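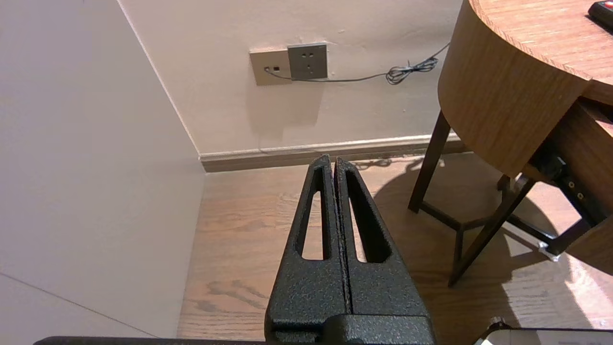

Before the robot, buy the table

Odair Cordeiro keeps his equipment budget in a spiral notebook, and when I came by the Barkora offices in September he had it open on his knee before I'd found a chair. He plans purchasing for the group's hotels, 200 rooms in all, and for most of this year he has been working out what it would take to put robot arms into guest rooms for the small resetting jobs: the remotes lined up, the phone back where it belongs, the bedside table ready for the next person.

I asked where a person even begins with a thing like that, and he laughed and said that everybody begins with the arm, himself included.

"I asked for a price on the arm, and I got a price on the arm, and I was so pleased with it," he said. "I went home and told my wife we could afford it! Then I sat down with the people at Sivent and they started asking me questions. What do you want it to hold? Where does it plug in? Who is going to be there when a cable wears out? By the end of the afternoon I had two pages of things I hadn't put any money against."

Cables have a page of their own now. An arm that reaches and turns all day pulls its wiring along with it, and Odair has learned to ask every seller how the cable is held, what a replacement costs, and whether his own staff can fit one with ordinary tools. He sets aside money for spares in the first year and won't let anybody move it to another line, however nicely they ask. 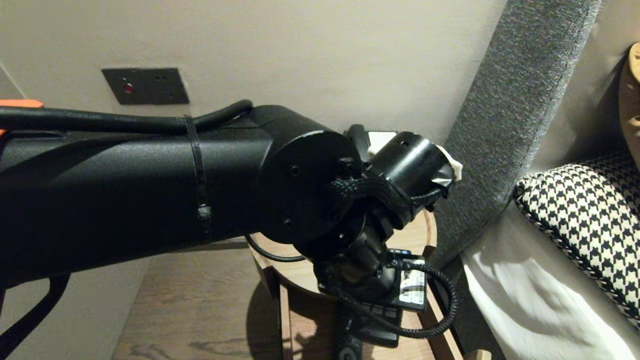 Thirteen rooms first

The plan he finally put forward was a small one. Barkora would start with 13 rooms at the Bastos property, all of them with the same furniture, and leave everything else alone until those were understood. There was some grumbling over this (a bigger order would have brought a better price per unit) but he held his ground, and he still sounds a little proud of it.

"You pay more for each one, yes. I'd still pay it. If you buy for 200 rooms and then find your table is the wrong height in half of them, what have you saved?"

He also budgets for time, and here I could tell I'd touched on a favorite subject. Each room in the plan carries 26 hours of setup and staff training, paid at the normal rate, and he counts those hours as part of the purchase. His first draft had tucked them under general housekeeping, where they would surely have been squeezed out by the holidays.

Then there are the objects themselves. Remotes come in every length and thickness, a desk phone has a cord that goes wherever it likes, and a round top gives you no straight edge to line anything up against. Odair would like every room to have the same things on the same table before a single arm is ordered, and he has priced that too.
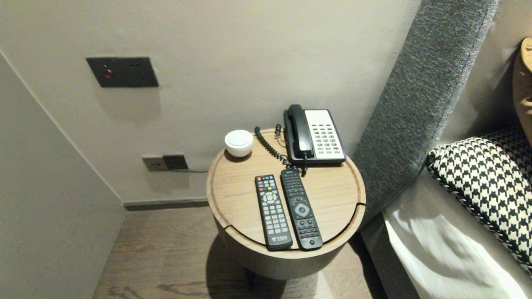
Elaine Siqueira thinks he should go further and spend the first year's money on furniture and wiring alone, with the arms rented by the month from Pustport until the rooms are all alike. Odair has heard this from her many times, over many coffees, and he told me he changes his mind on it depending on the morning.

"Renting is lovely because you can give it back," he said. "But you never get to know a rented machine. People treat it like a visitor. I want my team to know which noise is a normal noise."

What about the gripper, I wondered, because to my eye that was the part doing the hard work. He agreed, and said he asks for it to be quoted separately from the arm, with a spare pair of fingers included. Sellers don't always love this. He asks them to demonstrate on his own remotes, too, the ones the guests really use, and he brings a bag of them to every meeting.

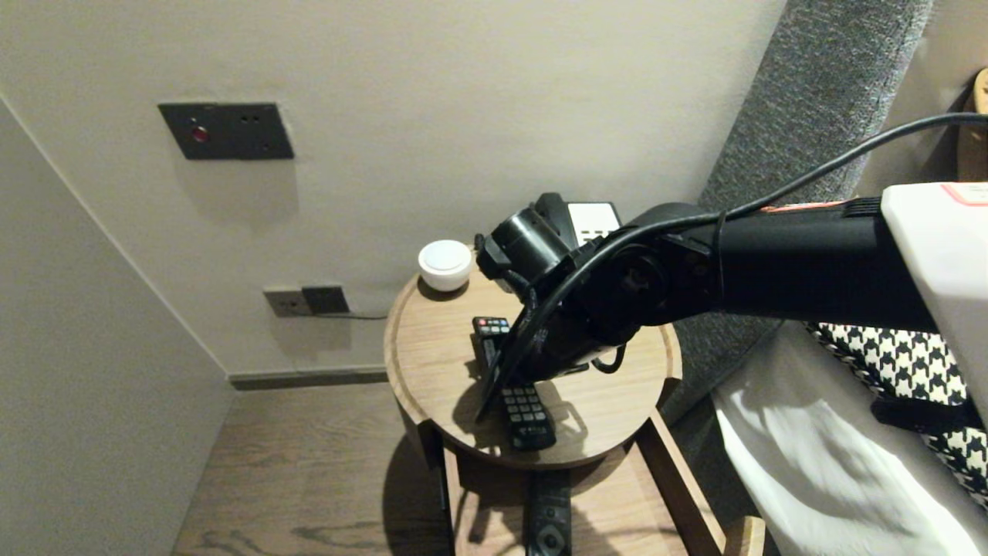 One remote in the gripper, a second lying near the front of the table.

I asked if he expected the arms to do 100 percent of the bedside work someday, and he took his time with that one, turning back a few pages in the notebook as though he might have written the answer down already. He doesn't budget for it, he said. The plan keeps a person's hours in every room, and the only question he is ready to put a figure on is how many spare cables to order before winter.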